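About Us

Mustamton started in a back room with two desks, one soldering iron and a drawer full of phones that had stopped charging. Henrik Kröger and Fengying Li had both spent years working for the big carriers, and they kept meeting the same kind of customer: someone with a perfectly good phone, a tired battery, and a salesperson telling them it was time for a new one. They thought there ought to be a friendlier place to go, so one January they opened it!

We've grown a fair bit in the years between (there are 17 of us now, if you include Henrik's mother, who still does the books on her own schedule). We repair phones and tablets, we buy and sell used ones, and we help small businesses pick handsets and plans that suit the way their people really work. We take care of Android and iOS devices alike, and we try very hard not to have favorites, although you're welcome to come in and argue about it. Plenty of people do.

Everything we sell used goes through our own checking system, which we named Pluduron after a long evening and too much coffee. Pluduron looks at the battery, the speakers, the buttons, the cameras, the radio and a whole lot of small things besides, and if a phone doesn't pass, we fix it or we take it apart for pieces. A phone that does pass goes out the door with a six-month guarantee and a charger that fits it. 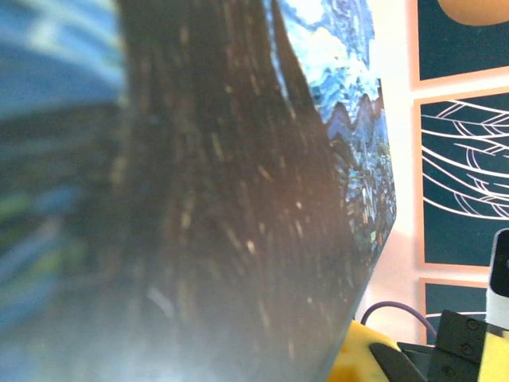
Fengying Ye wrote to us that she had carried the same phone through three jobs and a move across the country, and that we were the first shop to ask her what she wanted to keep on it before asking what she wanted to spend. She has since sent us her sister, her dentist and most of her bowling team, and we're grateful for every one of them.

On the business side, Tsehay Jemal and Jinlong Kang look after offices, clinics, delivery companies and a couple of school districts, with fleets of up to 200 phones each. They'll set up the devices, move the old contacts over, and show your staff where everything is, and they'll come back the next month to answer the questions people were too shy to ask the first time. Last year the two of them got 740 handsets up and running, and Jinlong still picks up his own phone when you call.

We have two shop dogs' worth of treats behind the counter but only one shop dog, Chien, who is usually asleep by the door after lunch. Please step over him gently. Repairs can be dropped off until 6 in the evening, and if you're running late, give us a ring and we'll most likely wait for you.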